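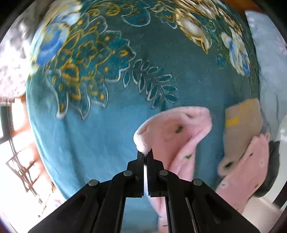
손가락 두 개짜리 핸드헬드 그리퍼로 분홍색 플리스 천을 집은 장면

손 시연 데이터와 원격 조종 데이터, 천 작업에는 어느 쪽이 좋습니까?
게시판: 모방 학습 / 데이터 수집
작성일: 2024년 3월 31일

작성자: otalia_ysa
안녕하세요. Ysaline Rey라고 합니다. 한국어가 모국어가 아니라서 표현이 어색한 부분이 있으면 양해를 부탁드립니다.
저는 침대 위의 천을 집고 접는 작업을 로봇에게 가르치려고 합니다. 지금까지 손에 드는 그리퍼로 시연을 2,128개 모았습니다. 같은 작업을 원격 조종으로 모은 것은 606개입니다. 사진은 손 시연 쪽입니다. 부드러운 천의 접힌 부분을 손가락 끝으로 집은 순간이고, 아래에는 꽃무늬가 큰 청록색 담요가 있습니다.
제 질문은 다음과 같습니다. 손 시연만으로 학습한 정책은 천에 접근하는 동작은 좋은데, 집을 때 너무 깊이 들어가서 아래 담요까지 같이 잡는 경우가 많습니다. 원격 조종 데이터로 학습한 정책은 느리지만 담요를 잡는 일이 적습니다. 두 가지를 섞어야 하는지, 아니면 손 시연의 방법을 고쳐야 하는지 의견을 듣고 싶습니다.

작성자: 소매끝
저는 섞지 않는 것을 권합니다. 속도 분포가 너무 다릅니다. 저희도 수건으로 해 보았는데, 정책이 중간에 멈추었다가 갑자기 빨라지는 이상한 동작을 배웠습니다.
그리고 담요까지 잡는 것은 시연하는 사람의 습관일 가능성이 있습니다. 사람은 손에 힘이 전해지니까 담요에 조금 눌러도 괜찮다고 느낍니다. 그 느낌은 영상에 남지 않습니다.

작성자: furnival_lab
위의 의견에 반은 동의하고 반은 동의하지 않습니다. 습관 문제라는 점은 맞습니다. 그러나 속도 차이는 시간 간격을 다시 맞추면 많이 줄어듭니다. 저희 Furnival 팀에서는 원격 조종 쪽을 2배로 빠르게 다시 샘플링한 다음에 섞었고, 멈추는 동작은 거의 사라졌습니다.
질문이 하나 있습니다. 손 시연에서 손가락을 닫는 시점을 어떻게 기록하십니까? 손가락 폭을 영상에서 추정하시면, 두꺼운 천에서는 폭의 오차가 클 것 같습니다.

작성자: otalia_ysa
답변 감사합니다. 손가락 폭은 영상에서 추정합니다. 얇은 면 천에서는 문제가 없었는데 플리스에서는 확실히 값이 흔들립니다. 천이 손가락 사이에서 눌리기 때문에 '닫혔다'의 기준이 애매합니다. 이 부분은 제가 생각하지 못했습니다.

작성자: 소매끝
시간을 다시 맞추면 된다는 말씀은 조심해서 받아들여야 합니다. 팔이 공중에서 움직이는 구간은 괜찮습니다. 하지만 천이 늘어지고 흔들리는 속도는 두 배가 되지 않습니다. 천의 모양을 보고 다음 동작을 정하는 작업이면 이것은 틀린 데이터를 만드는 것과 같습니다.

작성자: furnival_lab
맞습니다, 천을 들어 올린 후의 구간은 저희도 원래 속도로 두었습니다. 제가 처음 글에서 그 말을 빠뜨렸습니다. 접근 구간만 빠르게 했습니다. 다만 그래도 섞는 편이 낫다는 생각은 같습니다. 원격 조종에는 실제 로봇 팔의 한계가 들어 있습니다. 손 시연은 사람의 손목이 갈 수 있는 곳이면 어디든지 갑니다.

작성자: Sidra Ghauri
저는 Bruvarico에서 시연자 교육을 맡고 있습니다. 데이터를 섞는 문제 전에 시연 방법을 먼저 보시면 좋겠습니다.
사진을 보면 손가락이 천의 주름을 위쪽에서 조금만 집고 있습니다. 저는 이렇게 얕게 집는 것이 좋은 시연이라고 생각합니다. 천의 아래쪽은 아직 담요에 닿아 있지만 집은 곳은 위로 서 있습니다. 모든 시연이 이 정도로 얕습니까? 한 사람이 한 것인지, 여러 사람이 한 것인지도 궁금합니다.
저희는 시연자에게 다음을 부탁합니다.
- 천에 닿기 전에 잠깐 멈춘다.
- 손가락으로 아래의 면을 누르지 않는다.
- 잘못 집었을 때는 몰래 고치지 말고, 놓은 다음 처음부터 다시 집는다.
마지막 항목은 사람마다 의견이 다릅니다.

작성자: 소매끝
마지막 항목은 저는 반대입니다. 고치는 동작이 데이터에 없으면 로봇도 고칠 줄 모릅니다. 천 작업에서는 한 번에 못 집는 일이 보통입니다.

작성자: Sidra Ghauri
말씀을 이해합니다. 제가 말하는 것은 0.5초 안에 손끝으로 살짝 고치는 동작입니다. 로봇 팔은 그것을 따라 하지 못합니다. 놓고 다시 집는 것도 고치는 동작이고, 그것은 데이터에 남깁니다.

작성자: otalia_ysa
시연자는 두 명입니다. 어제 손 시연의 일부를 다시 보았는데, 담요를 같이 누른 시연이 211개 있었고 대부분 한 사람의 것이었습니다. 그 한 사람은 저입니다.
우선 그 시연을 빼고 손 시연만으로 다시 학습하겠습니다. 그다음에 furnival_lab 님의 방법대로 접근 구간만 시간을 맞추어서 원격 조종 데이터와 섞어 보겠습니다. 두 결과를 따로 비교해야 무엇이 효과가 있었는지 알 수 있을 것 같습니다.

작성자: furnival_lab
비교하실 때 담요의 무늬도 바꾸어 보십시오. 무늬가 강한 담요 하나로만 모으셨다면 단색 담요에서 집는 깊이가 달라질 수 있습니다. 그리고 손가락 폭은 플리스만 따로 기준을 정하시는 것이 좋습니다.

작성자: otalia_ysa
네, 회색 단색 담요를 하나 준비하겠습니다. 결과가 나오면 이 글에 이어서 쓰겠습니다.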